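Bench assistants, desktop computer refurbishing
Drisgate Reuse Workshop

We are hiring 2 bench assistants to help take apart, check and rebuild used desktop computers. Most of what comes in is office towers from schools and small businesses. The work starts in October and runs through the winter, with a good chance of being extended.

What you will do

You open the case, clean out the dust and write down what is inside. Memory modules come out, get tested and go back in or go to the parts shelf. Processors are removed on boards we plan to strip, and the empty sockets have to be checked for bent contacts under the lamp. Boards that pass are rebuilt with matching memory, a drive and a power supply. Last year the workshop handled 1000 machines, and up to 300 can be waiting in the storeroom at one time.

What we are looking for

Steady hands and good close-up eyesight, with glasses or without. You should be able to lift a tower onto a bench and keep a legible log sheet. Experience with computer hardware helps but is not required – Rogério Andrade trains all new bench staff during their first weeks. You do need to be comfortable doing the same job many times in a day.

Hours and pay

Shifts run from 8:30 a.m. to 3 p.m. Part-time is possible if you can do at least three shifts a week. Pay is hourly and is the same for both positions. Tools, wrist straps and gloves are provided. Wear closed shoes.

How to apply

Send a short letter and a list of past jobs to Leonie Pearce at the workshop office, or drop them off at the front counter before noon. A résumé is fine but we don't need a long one. Applicants we want to meet will be asked in for an hour at the bench.
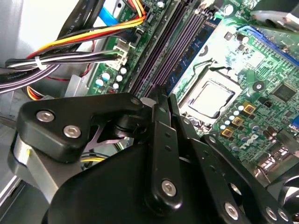 Please say in your letter when you could start and which shifts suit you. Questions about the work itself can go to Rogério – he is usually free after lunch.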